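## 4 Versuchsaufbau und Bewertung des Sortierpakets Komport 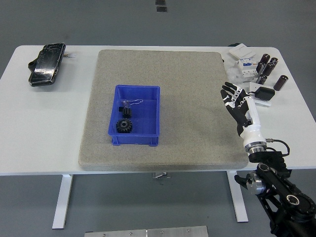

### 4.1 Arbeitsplatz und Teilesatz

Abbildung 3: Arbeitsplatz mit grauer Auflage, blauer Kunststoffschale und anthropomorpher Hand am rechten Rand der Auflage.

Untersucht wurde das Paket Komport des Anbieters Evska in der Lieferform für die Zerlegung und Sortierung von Elektroaltteilen. Es umfasst die Greifsteuerung, eine Bibliothek vortrainierter Griffe sowie einen Wartungsvertrag über 365 Tage. Arm, Hand und Tisch sind vom Betreiber beizustellen. Die Erprobung fand am Standort Grumden statt und wurde im März abgeschlossen.

Der Teilesatz ist bewusst heterogen gewählt (Abb. 3). Er enthält unter anderem ein schwarzes Stirnrad, ein Smartphone mit gesprungenem Glas, einen Leitungsschutzschalter, zylindrische Kondensatoren und ein Netzteil. Die Schale steht etwas links der Mitte auf der Auflage und dient als Ablageziel für mechanische Kleinteile. Die elektrischen Komponenten liegen außerhalb der Auflage auf der Tischplatte. Transparente Beutel wurden nicht aus dem Arbeitsraum entfernt, da der Hersteller die Verarbeitung teilverpackter Ware ausdrücklich zusichert.

### 4.2 Durchführung

Insgesamt wurden 3.394 Greifversuche ausgewertet. Als erfolgreich gilt ein Versuch, wenn das Teil aufgenommen, ohne Zwischenablage transportiert und in der zugewiesenen Zone abgesetzt wird. Nachgreifen innerhalb von 8 s ist zulässig. Die Ausgangslage der Teile wurde zwischen den Serien variiert; insbesondere die Kondensatoren wurden sowohl stehend als auch liegend angeboten. Als Vergleich diente die Griffplanung nach Dương, die auf derselben Hardware ohne herstellerspezifische Anpassung lief.

Die Kalibrierung folgte dem Handbuch, Kapitel »Erstinbetriebnahme«. Abweichend davon wurde die Tischebene vor jeder Serie neu eingemessen. Die Parametrierung der Fingerkräfte übernahm Li-hua Kong.

### 4.3 Beobachtungen

Bei starren Einzelteilen mit ausgeprägter Kontur arbeitet Komport zuverlässig. Das Stirnrad wurde überwiegend am Zahnkranz gefasst, seltener an der Nabe. Schwächen zeigen sich bei zylindrischen Teilen in enger Gruppierung: Liegende Kondensatoren werden beim Schließen des Daumens seitlich verdrängt, und die Planung wählt anschließend häufig denselben Griffpunkt erneut. Die Vergleichsmethode bricht in dieser Situation früher ab und benötigt eine manuelle Freigabe.

Flache Objekte mit reflektierender Oberfläche bilden die zweite Problemklasse. Beim Smartphone schwankte die geschätzte Höhe der Oberkante um etwa 2 mm, was für einen Randgriff zu viel ist. Eine Änderung der Beleuchtung verringerte die Streuung, beseitigte sie jedoch nicht.

Die Oberfläche zur Zonendefinition ist übersichtlich, der Export der Griffprotokolle dagegen unvollständig. Kraftverläufe einzelner Finger fehlen und mussten direkt aus der Handsteuerung ausgelesen werden. Für den Einsatz mit gemischten Chargen empfehlen wir, Kondensatoren vorab zu vereinzeln.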